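Paper Packaging Waste in Shared Student Housing
Project report, module 4
Zanele Mokgethi, Tamer Saab, Naledi Chauke
Supervisor: Jarosław Kaczorowski

2. Method
Paper and card waste was collected from 11 flats in Braloncombe during October. Food residue was scraped off before weighing. Items were sorted into corrugated card, moulded pulp, coated paper and other, then weighed on a kitchen scale.

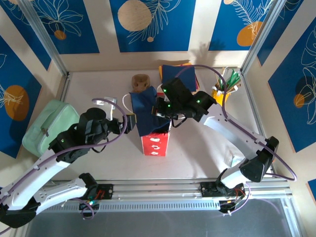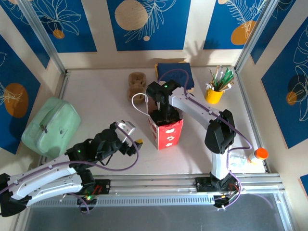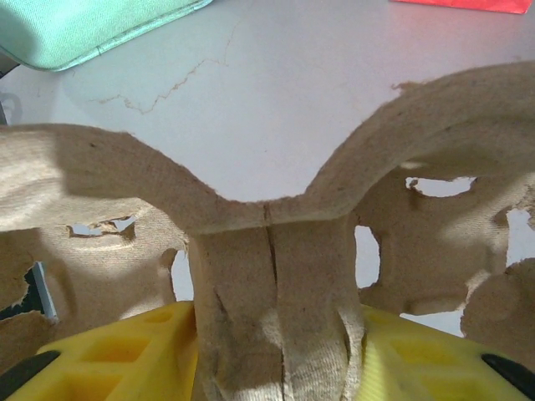 Figure 2. Tabletop views; red paper gift bag (first) and torn egg carton (last).

3. Results
The sample contained 681 items. Moulded pulp made up 119 of these, mostly egg cartons. Coated paper was the hardest group to sort, as thin plastic films were missed on first inspection. In one flat it reached up to 19 per cent of items.

4. Limits
Flats were not chosen at random. Two returned their bags late and were weighed separately by Bongani Mokgethi.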